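Home | Laundry | Appliances | Fabric Care | Ask the Community

Dark clothes come out with gray streaks after a full load

Posted by Vilgot Vik, December 8, 2020
48 views | 2 replies | Print | E-mail this page

Front loader, Alholm, 16 lb rated capacity. Mixed loads of printed cotton and darker garments come out with chalky gray streaks, mostly along folds and seams. Powder detergent, cold cycle, medium soil setting. The streaks brush off when dry but return with the next wash. The drain filter is clean. Small loads are less affected. Is this a rinse problem or a detergent problem?

erkau_dave
Same here with mine. Switched to liquid, went away. Powder is junk in cold water.

Helpful? 2

Singhal
Both, most likely. Streaks that brush off are usually undissolved powder, and streaks along folds mean water is not moving through the load. Check these in order.

Pull the dispenser drawer out and wash it under the tap. Caked powder in the main compartment gets released late in the cycle, when there is too little water left to dissolve it.

Weigh a typical load dry. The rated capacity applies to the normal cotton cycle. On many machines the cold or quick cycle is rated for much less, and the manual will have a table.

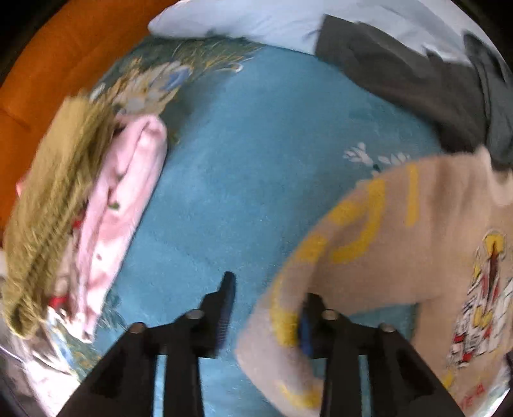

Flat pieces and garments should go in one at a time, unfolded, with the large items mixed among the small ones. A sheet or tablecloth put in as a bundle will trap powder in the middle and hold it through every rinse.

Then run one load at 6 lb with half the usual dose and an extra rinse. If it comes out clean, go back to your normal load size and keep the half dose. If the streaks return, load size is the cause. If the small load still streaks, check the inlet screens for grit and the inlet hose for kinks.

Helpful? 16

Share | Print | E-mail this page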